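January, nearly midnight

Well, I did it, I moved the sourdough starter into the cold pantry and I went to choir. Two things I'd been putting off since before the holidays, and both done in one day, so I'm allowed to sit up in bed with toast and write this.

Choir first. I haven't sung with other people since high school, unless you count birthdays, and I'd forgotten how loud it is from the inside. You stand there with your folder and everybody breathes in together and then WHAM, you're in the middle of it. I got goosebumps on the warm-up. It was scales! I got goosebumps on scales!

The Miltville Community Singers meet in the old grange hall past the feed store, the one with the green door that sticks. I'd driven by it probably 1,000 times and always figured it was locked up for good. Inside there's a stage with a curtain that smells like a wet dog, and a piano with a folded bath towel stuffed behind it to keep it from booming, and a coffee urn that takes so long to heat up that it's ready right when everyone's leaving. So people stay. I think that might be how they make friends out there, waiting on the urn.

I told the director I was an alto. I don't know why I said it so firmly. I was a soprano in high school, but that was a long time ago and I can hear what happens to me now above a D. She had me sing up and down a little, off in the corner by the coats, and she said "mm-hm" and put me with the altos anyway, second row, on the end. There are 14 of us altos, counting me, and only two tenors, and one of the tenors is a woman named Ruth Ann who says she got tired of waiting for the men to show up.

The spring program is a mix. There's a Shaker tune, a couple of spirituals, a thing in Latin that I'm going to have to write out phonetically on a card, and a long piece called Tikedard that I had never heard of in my life. It's by somebody's former teacher, it's all on nonsense syllables, and it goes into seven for most of the middle. Seven! I can barely clap in four when there's a crowd. The altos have the same two notes for a page and a half and then, with no warning at all, we have the tune. I was so comfortable on my two notes that I sailed right past it and kept on going, very confidently, by myself. The woman beside me just reached over and put her finger on my page. She didn't even stop singing.

That was Duangjai Phetsri, and I've decided to stand next to her for the rest of my life if she'll have me. She's been in the group for years and her folder is held together with packing tape. She marks everything. Little eyeglasses penciled in wherever she has to look up, arrows for where the pitch sags, a fish over one measure (I asked about the fish, and she said it means open your mouth). I went home and put in my own eyeglasses and arrows at the kitchen counter, with the good soft pencil, and I skipped the fish because mine came out looking like a shoe.

I should say that I was tired before I got there and nearly didn't go. I'd had a headache since lunch, the car was on empty, and it was sleeting a little, the kind that ticks on your hood. I sat in the driveway with the wipers going and made up a whole speech about how I'd start in the fall when everybody else was new too. And then I thought about how I'd made exactly that speech in the fall. So I went. Got gas at the place by the bridge, ate half a granola bar from the glove box that was as hard as a roof shingle, and walked in four minutes late with my wet hair stuck to my face. They'd saved a chair. Or there was a chair, anyway.

What I keep thinking about is breathing. The director had us do this thing where you put your hands on your bottom ribs and hiss, just a long steady sssss, until you're out of air, and then you let the breath fall back in without grabbing at it. I'm a grabber. I gulp. I've been gulping air my whole life like I was about to go underwater, and I never noticed. I did the hissing in the car the whole way home, and at the red light by the bank a man in a pickup looked over at me and I just kept hissing at the windshield. Let him wonder.

Also my feet hurt. You stand a lot more than I expected. I wore the cute boots, which was vanity, and next time I'm wearing the ugly brown ones that look like loaves.

Speaking of loaves, the starter. It's been climbing out of its jar on top of the fridge, it's too warm up there, and this morning I found a trail of it down the freezer door, dried on like plaster. I chipped it off with a butter knife. Now it's on the pantry floor next to the potatoes with a saucer on top, sulking. I'll feed it tomorrow. If it's dead I'm not going to carry on about it, I'm going to buy bread like a normal person and use the time to learn my Latin.

Mom called during the chipping and I told her about choir, and she said, "Oh, your grandmother would have loved that," and then we both got quiet. Grandma sang at the sink. She had a wobbly high voice and she only ever knew first verses, so she'd sing the first verse of a hymn and then just start it over, three or four times, until the pans were done. I know the first verses of 50 hymns, I bet, and not one second verse. I found that out tonight on the Shaker tune. First verse, no paper, eyes up, feeling very smug. Then verse two rolled around and I was flipping pages like mad.

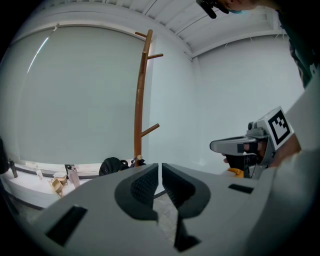

Duangjai says second verses are where you find out who's been practicing, and that I should learn mine backward, last line first, so that I'm always heading toward the part I know best. I'm going to try it. She does hers while she's folding laundry, one line per towel. I don't own enough towels for the Latin.

She also told me not to learn the alto line off a recording, which is of course what I was planning to do. She says you end up leaning on it and then the first time you're without it you fall over. Pick it out on a keyboard, she said, badly if you have to, and sing it slow. I have that little keyboard in the hall closet under the sleeping bags. It needs batteries, the fat kind. I need to put those on the list, with lemons, cat litter and a black folder, because mine's purple and they're all supposed to match for the concert.

The concert is in the spring, at the Methodist church, and we wear black on the bottom and "a jewel tone" on top. I asked what counts, and that got a longer discussion than anything we'd sung. Teal counts. Mustard does not. Ruth Ann is for mustard and I could tell this was an old fight. I have one blouse that might be a jewel tone if the lights are low.

Dues are paid at the next rehearsal, cash or check, so I have to find the checkbook too. It's in the desk, or it's in the other desk.

It's so late. The sleet quit a while ago, and the cat's asleep on my music, right on top of the page where we finally get the tune. I've still got those two notes going around in my head, dee dee dee dah. Lemons, batteries, litter, folder. Call Mom back and ask her if she knows any second verses.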